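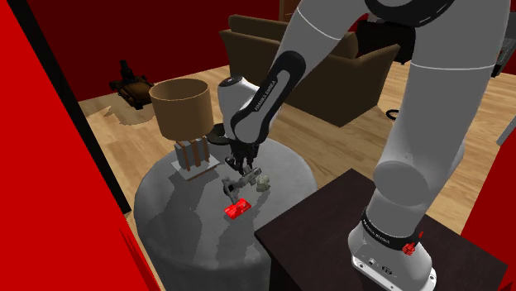
Section 3. Running the Living Room Demonstration on an Open Day

This section covers the simulated demonstration from opening the doors to closing down. Installation is in Section 2. Staff at the Corstead and Clatville sites use the same steps.

Before visitors arrive

1. Start the demonstration computer and log in with the open day account.
2. Open the Stesitz launcher and choose Living Room from the scene list. Loading can take up to 200 seconds on the older machine at Clatville.
3. Check that the arm and the round table are both in view. If the lamp hides the gripper, press Reset View.
4. Set the speed slider to 27. Higher settings are hard for visitors to follow.
5. Run one full pick with the red item as the target, then press Reset Scene.

Note: Reset Scene puts the objects back where they started. It does not clear the visitor log.

During a session

6. Let in no more than 13 visitors at a time. The screen is hard to read from the back of a larger group.
7. Say at the start that everything on the screen is simulated. Visitors often ask where the room is.
8. Press Start and let the first pick run without talking over it.
9. Hand the controller to a visitor and switch to Guided mode. In this mode the gripper slows down near the tabletop.
10. Allow each visitor three tries, then press Reset Scene before the next person — even if nothing on the table has moved.

Note: If the gripper closes on nothing, the program waits for a new command. Press Back once. Pressing it twice ends the session.

Caution: Do not switch to Free mode with visitors at the controls. The arm can be driven into the table, and the scene must then be loaded again from step 2.

Caution: Keep the controller cable off the walkway.

Closing down

11. Press Stop and wait for the arm to return to its home position.
12. Save the visitor log to the Lương folder. Use the site name and the session number as the file name.
13. Close the launcher before shutting down the computer.

Last revised Thursday, December 27, 2018. Replaces the September sheet.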